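# Resetting the finger pads on the hand-held gripper

Do this when a box starts to slip or turn during a pick, or after every 700 picks. You need a hex key, a soft cloth, a small square and a pad gauge.

1. Unplug the gripper and open the fingers all the way.
2. Wipe both pads with the dry cloth. Do not use solvent.
3. Check the screw in each pad. If it turns by hand, take it out, clean the thread and put it back.
4. Hold the square against the base. Each pad face should stand at 90 degrees to it. Loosen the screw half a turn, set the pad, and tighten again.
5. Close the fingers on the gauge. The gap at the tip should read 81 mm when the trigger is at its first stop. If it reads less, move the left pad out one notch.
6. Plug in and run the open and close cycle 7 times with nothing between the fingers. Listen for scraping at the joint.

Then test with a filled box. An empty one is too light to show a bad pad. We use a plastic organizer packed with paper sachets, because its curved sides are harder to hold than flat ones.

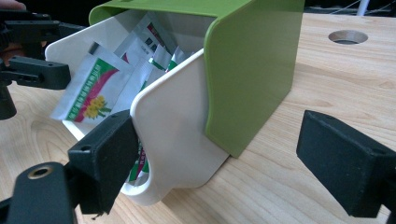
Close slowly and stop at first contact. If one finger touches well before the other, shift the gripper sideways until both meet the box, then squeeze. Tilt the box a little and hold it for a slow count of five. If it creeps, repeat step 4 on the side that moved.

Write the gap reading in the Lultholm log with your initials. Worn pads go to Ingeborg Frei.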